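Sturik: Wrist View Gallery
Cable work, planner branch
Posted 4/19/19 by Shafiq Jayawardena

Sturik is the planning and perception layer we run on the Hotgate cell. It takes wrist camera input, estimates the pose of small connectors, and hands a grasp candidate to the motion planner. The low-level controller is Flirnia, unchanged since December. This page covers cable ends only. Rigid parts are on the Ogbonna page.

Notes on the current build:

The detector was retrained on 451 labeled wrist views. Labels mark the connector tip, the rear of the plug housing, and a short run of cable behind it. Xolani Kruger wrote the labeling tool and maintains the export script.

Pose output is a tip position and a heading in the table plane. Height is taken from the table calibration. The tracker holds a pose for five cycles after a missed detection, then drops it and requests a new view.

Shadows remain the main source of false cable segments. A cable shadow runs parallel to the real cable and passes the width check. The segmenter now compares contrast on both sides of each candidate before it is accepted.

The grasp planner scores six approach angles per plug and discards any that would bring a finger pad over a neighboring cable. Ties go to the angle with the least wrist rotation. Scores are written to the run log with the reason for each rejection.

Replanning is triggered when the tip estimate moves by over 2 mm between updates. Smaller changes are absorbed by the servo loop.
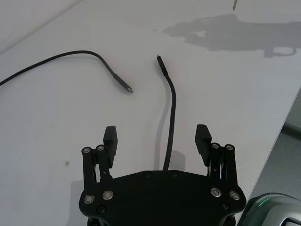

Two black cables with USB-C plugs on the white tabletop, finger pads spread wide. The cable between the pads has its own shadow just to the left.

Can the planner be run without the arm connected?
Use replay mode. It reads a recorded log, runs detection and planning at the original rate, and writes the chosen grasp to a text file. Controller calls are stubbed, so timing for the servo loop is not reported.

Config files for this build are in the planner branch under cables. Send label corrections to Xolani.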